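Zakine project, progress report to Urkmont
2024-09-08

Work this period went into the simulated kitchen. Operators drive the Franka arm by remote control and bring the gripper down to one item on a crowded counter.

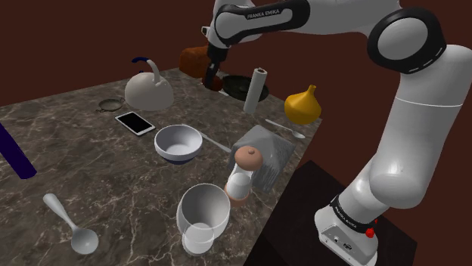 We now have 700 recorded demonstrations, and 613 passed review. Most of the rejects came from long pauses or from the operator bumping a neighboring item on the way down. We rewrote the operator notes in February and added a short practice round - three tries before recording starts.

Lifting small round items is still the slowest part to teach.

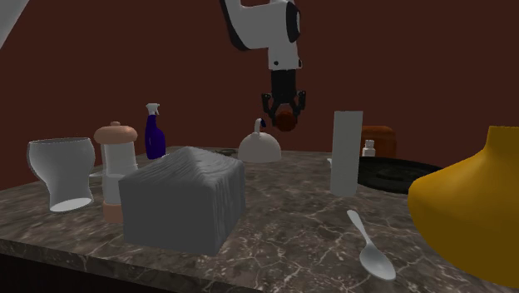
The Hullano controller update smoothed out the finger closing, but new operators still tend to squeeze too early. Next period we plan to add placing tasks. No change to the budget is requested.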